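Handout 2: Sorting packets, and what your success rate is worth

Temumell project class, Kondosdale. Notes by Guilan Yan. Read before you write anything up.

Last year's best group reported that their arms "can sort packaged goods". I asked what that meant and got a number back, then a shrug when I asked what the number was out of. This handout is my attempt to get better shrugs.

## The task

Two arms, three bins, light packets. The packets are moved between bins, and the log records each attempt. In the Jimley write-up template there is one box for "success". It is too small, and I suggest you ignore it and use your own table.

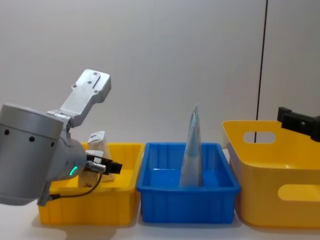

Most groups count an attempt as good if the packet ends up in the right bin. Fine, but then say so. Did it land upright? Was it dropped from a height that would break a biscuit? Did someone nudge the bin between attempts? I have watched a group straighten a pouch by hand and carry on as if the arm had done it. **A touched packet is a failed attempt.** Write it down.

## On the 226 attempts

The class log so far holds 226 attempts. That sounds like a lot until you split it up by packet type and by arm. One packet type has 11 attempts to its name, and I have already read a draft claiming the gripper "handles it reliably". From 11 attempts you may say how many worked. You may not say "reliably".

Other things I'd like to see less of:

- Percentages with a decimal point
- "Robust", anywhere
- Results from the afternoon you changed the finger settings, mixed in with those from before
- A video of the best run offered as evidence

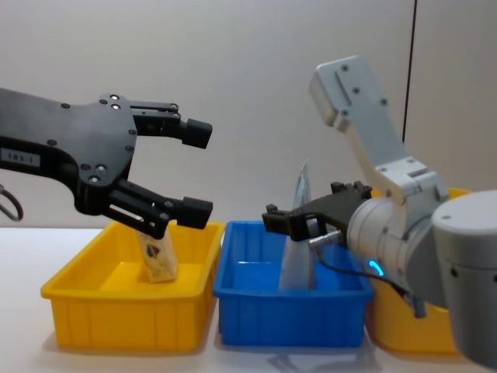 Soft pouches and stiff cartons should be reported separately. They fail in different ways: a pouch can fold or slide in the grip, a carton can tip against the wall of the bin. Lump them together and your average describes neither.

The Xu method (swap the bin order every few attempts) is worth trying. I doubt it will flatter anybody's figures.

## For April

1. Pick one packet type and one arm.
2. Run 60 attempts without changing the code.
3. Record every failure in a full sentence. "Missed" isn't one.
4. State what you would expect if the bins were moved by a hand's width. Then move them.

If step 4 ruins your result, hand it in anyway. Marks are for the log, and I do read the logs.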